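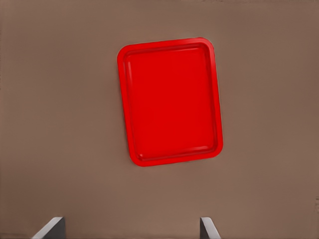 *Last changed: January, for Stondex kit 1041*

## 4. Your first tray pick

I always start people on the red tray in the simulator. The rim shows up well against the brown table, and you can't break anything!

1. Open the Tasbridge scene and load the tray.
2. Check the gripper is open, with the tray ahead of the fingertips.
3. Set the approach speed to 200 — I wouldn't go past 300 yet.
4. Press Run and keep the Stop button handy.

**Note:** a slightly crooked tray is fine, so leave it be.

**Caution:** save your settings before you switch to the real arm (I forgot once and lost a whole afternoon).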